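Organizar una mesa de comida fría y aperitivos

Conservación y consejos de cocina
Parvathi Varma

Una mesa de autoservicio se ordena por alturas y por zonas. Los criterios siguientes valen para una mesa larga de casa o de oficina, con comida fría, aperitivos en bolsa y bebida embotellada.

Mantel. Conviene un tejido mate de color medio u oscuro, que disimula migas y cercos. Debe quedar tenso: un pliegue bajo una bandeja basta para que esta bascule. Si la tela resbala, se coloca debajo una base antideslizante recortada 2 cm más corta que el tablero por cada lado.

Botellas. Van al fondo, en un expositor escalonado. La fila trasera queda más alta y se lee la etiqueta de ambas sin mover nada. El metacrilato transparente pesa poco y no tapa lo que hay detrás, pero se raya con estropajo; se lava con agua templada, jabón neutro y paño de microfibra. El alcohol y los limpiacristales con amoníaco pueden agrietarlo.

Sándwiches. Se reservan para el centro, en bandeja plana de esquinas redondeadas, sin nada apilado encima. Colocados de canto ocupan menos superficie y enseñan el relleno, aunque necesitan apoyo lateral: se empieza por un extremo y se avanza en fila apretada. Con rellenos húmedos, una capa fina de mantequilla o queso de untar en ambas caras del pan retrasa el reblandecimiento.

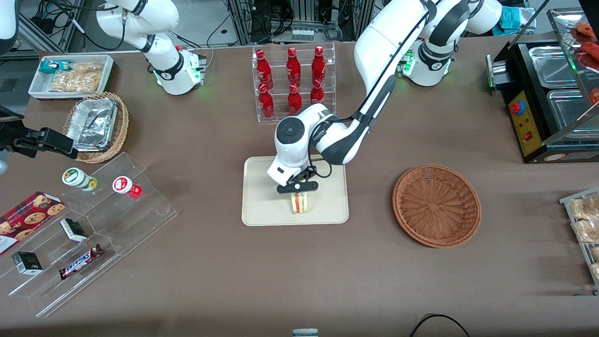
Un solo sándwich, de canto, sobre la bandeja del centro, botellas rojas detrás y aperitivos a un lado.

Aperitivos envasados. Las bolsas se dejan tumbadas en una bandeja blanca de poco fondo y se abren en el momento de servir. Una vez abierta, la bolsa se cierra con dos dobleces y una pinza – la goma elástica no sella bien.

Cestas. El mimbre admite envases de aluminio, pan y paquetes cerrados. No debe recibir alimentos sin envolver, porque la trama retiene grasa. Se limpia con cepillo seco y, si hay mancha, con paño apenas húmedo. Secado siempre a la sombra.

Tiempos. Los rellenos con huevo, mayonesa o embutido salen del frigorífico justo antes de servir y no pasan de dos horas a temperatura ambiente. Con calor fuerte, una como máximo. Es preferible reponer en tandas pequeñas, y sin mezclar las piezas nuevas con las que ya estaban fuera.

Recogida. Primero lo perecedero, después las botellas y por último los expositores, que se guardan separados con una hoja de papel de seda. El mantel se sacude antes de lavarlo.

Actualizado el 31 de mayo de 2024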